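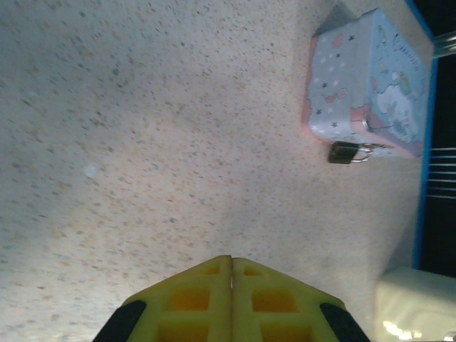 Slide 1. A small tin on a speckled countertop.

Speaker notes: Keeping Counters Clear in Shared Kitchens
Presenter: Rohani Chong, Residential Services, Makowska House
Session length: 25 minutes, followed by questions

Slide 1. Opening

Good afternoon, and thank you for attending. My name is Rohani Chong, and I oversee the shared kitchens at Makowska House. I will speak today on the counter, the part of the kitchen that every resident uses and that our written procedures have covered least.

Please look at the slide for a moment before I continue. The tin is pale blue with pink trim, decorated with stars and dots, and shaped like a little suitcase or lunchbox. I would ask you to consider one question: if you came upon this tin during an evening round, where would you put it?

(Pause. Take two or three answers from the room. Do not correct them.)

In my experience the answers divide between the cupboard, the office and leaving it alone. All three have been followed in our building by different members of staff in the same month. A resident looking for a small item then has three places to search and no notice telling them which.

Slide 2. What the procedure used to say

Our former procedure consisted of one sentence: "Counters are to be left clear." It did not define clear, and it did not say what should happen to the items removed. Over the past year the front desk recorded 673 inquiries about items moved from kitchens. Most concerned small containers, such as tea tins, lunchboxes, pill organizers and jars.

(If asked: inquiries about refrigerators are recorded separately and are not included in this figure.)

Slide 3. Three categories

Myung-ja Yeom and I revised the procedure in October. Items found on a counter are now placed in one of three categories.

Kitchen property. Anything listed on the inventory sheet inside the cupboard door. It is returned to its listed shelf.

Personal items, closed. Tins, boxes and bags with a lid or fastening. These are not opened. They go on the holding shelf with a dated slip.

Personal items, open or perishable. Food on plates, uncovered bowls, cut fruit. These are handled under the food safety rules, which Gediminas Juška will present in the next session.

Return to slide 1 at this point. The tin would be treated as closed personal property if its lid is on and it does not appear on the inventory sheet. Staff do not need to know what it contains. I would like to stress this, as several of our complaints arose from containers that had been opened with good intentions.

Slide 4. The holding shelf

Each kitchen has one holding shelf, at eye level, marked with a printed label. Items remain there for five days. The slip states the date, the kitchen number and the initials of the staff member. It does not describe the item.

After five days the item is taken to the front desk and entered in the log. Valdis Bite maintains the log and is the correct contact for questions about older entries.

Slide 5. Wiping down

Some of you will have speckled counters of the kind shown on the first slide. They are practical and they wear well. They also make crumbs difficult to find, particularly where the light falls unevenly. There is a small white speck, or crumb, toward the left of that counter, and I expect that many of you had not noticed it against the pattern.

(Go back to slide 1 briefly. Allow people to look.)

On patterned surfaces we ask staff to wipe the full counter in overlapping strokes, from the wall to the front edge, whether or not anything can be seen. Lift each item, wipe beneath it and dry the area before setting anything down. Metal tins should not be left standing on a damp surface, where the base may rust and mark the counter.

Slide 6. Costs

The change required very little spending. Shelves, labels and slips for all kitchens came to $3,593, including fitting. The training was delivered in existing staff meetings. Khairul Majimbun has the full breakdown and will share it on request.

Slide 7. Points still under review

Two matters remain open. The first is whether residents may keep a named container on the counter permanently. The second is how the slips should be worded for residents who read little English. Drafts using symbols are being tested in the second-floor kitchen.

(Copies of the slip and the inventory sheet are on the table by the door. Invite questions. The room must be vacated by 3:30 p.m.)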